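Wamier opens sorting room for welcome trays ahead of January move-ins
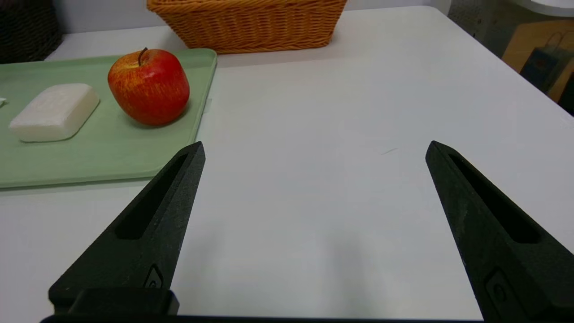

Last updated: January, 4:15 p.m.

The tenant support office at Wamier has set up a sorting room for its welcome trays, the small sets of food and household items left in apartments before new residents get their keys. The room is on the ground floor of the Rana Street building, in the space that used to hold the mail desk, and it went into use at the start of the month.

Trays were packed until now in the hallway outside the leasing office. Staff said the hallway was too narrow for more than one person to work in, and trays had to be cleared away each time a delivery came through. The new room has a door that locks and a long white table where trays can stay out until they are ready to go upstairs.

Each tray gets fresh fruit, usually an apple, and a plain bar of soap. The rest depends on what has come in that week. Tea, dish cloths, matches, sponges and light bulbs have all gone out on trays since last fall. Woven baskets are kept at the back of the table.

"People arrive tired and the stores are closed," said Samina Kakakhel, who runs the tray program. "They want to wash their hands and eat something. We started with those two things and we have kept them on every tray."

The program sent out 951 trays last year, according to the office. The year before, the number was 461. Most of the increase came from the opening of the Cloltano apartments on the north side, where residents moved in over a single summer.

Kakakhel said the office has not had to turn down a request, but that trays were late on several occasions in the fall. In one week in October a group of families moved in a day early and their trays were still being packed in the evening. She said the hallway was part of the problem.

"We would lay out a row, and then somebody needed to get a couch past," she said. "So you stack everything up, you let the couch by, and you start over."

The trays themselves are plastic with raised, rounded edges, which keep fruit from rolling off on the stairs. The office tried cardboard boxes for a short time and went back to trays after residents asked where they could throw the boxes out. A tray can be kept by the household or left at the front desk to be washed and used again. A little over half come back.

Fruit is supplied by Grillell, a produce wholesaler with a warehouse near the rail yard. The company delivers 2 crates every other morning and picks up the empty ones on the same trip. Apples were chosen over softer fruit after a trial with pears and plums, many of which were bruised by the time a tray reached the apartment.

Soap is bought in bulk and goes out without a wrapper. Kakakhel said some residents had asked for unscented bars, and the office changed its order in the spring. There is no scented option at present. Anyone with a skin allergy can ask the front desk for a tray without soap and will be given a liquid kind when it is in stock.

Food and soap share a tray, and the packing sheet on the wall asks staff to leave a space between them. It also asks that fruit be added last, on the day the tray goes out. Trays that are not picked up by the following morning are taken back down and the fruit is replaced.

The room cost $1,334 to set up. Most of that went to paint, a new lock and repairs to the floor where the mail counter had been bolted down. The table was already in the building. The money came from the tenant support budget and will not affect rents or fees, the office said.

Some residents at a meeting before the holidays asked whether the room could have been used for bicycle storage, which has been requested for a number of years. The office said a separate space behind the laundry room is being looked at for bicycles and that measurements have been taken. No date has been set for that work.

Residents who would like to help pack can sign up at the leasing office. Shifts are two hours long and run in the morning and late afternoon. No experience is needed, but helpers are asked to wash their hands when they come in and to leave coats and bags on the hooks by the door.

Donations of unopened household goods are accepted at the front desk from 9 a.m. to 5 p.m. The office is short of dish cloths and tea. It cannot take opened packages, glass jars or home-cooked food. Baskets in good condition are welcome and do not need to match.

Households moving in this month do not need to request a tray. Those who moved in earlier and did not get one can ask for it until the end of January by giving their apartment number at the desk.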